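Osard Lost Property and Reuse Room
Progress report to the Sabatier Fund
January 2, 2019
Prepared by Rhona Moncrieff

Period covered: from the opening of the Wasten room to the end of the year.

The grant of 2,000 was for fitting out one room where unclaimed hats, scarves and gloves could be sorted, checked and passed on. The room is open. We have spent 964 so far, mostly on lighting repairs, shelving and the sorting table. The balance is held for the laundry contract with Jiltine, which starts in February.

Headwear was the first category we took on. Caps come in more often than anything else and were the worst stored under the old system – they went into sacks and lost their shape. Each one is now laid on the blue table by itself, looked over inside and out, and given a tag number before it goes to a shelf. 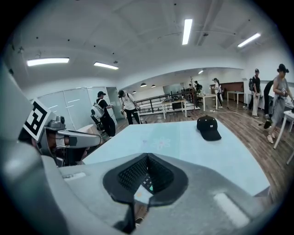 Marlies Hämmerli asked whether the tag could go on the inside band, as people collecting a cap did not like finding a pin hole at the front. She also wanted the date found written on it, so that the desk would not have to open the ledger every time. Both changes have been made, and the old pins have been thrown out.

Returns are better than we planned for. Of the caps logged, 44 have gone back to their owners. Unclaimed items are kept for two months and then offered to the Osard clothing bank. Romain Roussel handles the handover and signs the sheet. One batch was refused for moth damage, and we now check wool separately.
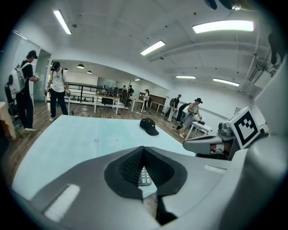

Our sorting rules took longer to settle than the furniture did. Gaspard Mallet wanted caps stacked to save shelf space, and Ysaline Mallet wanted them apart. We tried stacking and the lower ones came out flat. The rule now is that a cap stays as the black one is on the table, crown up, until it is tagged, and it goes onto the shelf the same way. This takes more room, and almost all of the top shelf is now used for it.

Still to do: a second shelf unit, a printed notice for the front desk, and a decision on umbrellas. We do not ask for further money at this stage. The next report will cover the first laundry loads and the cost per item.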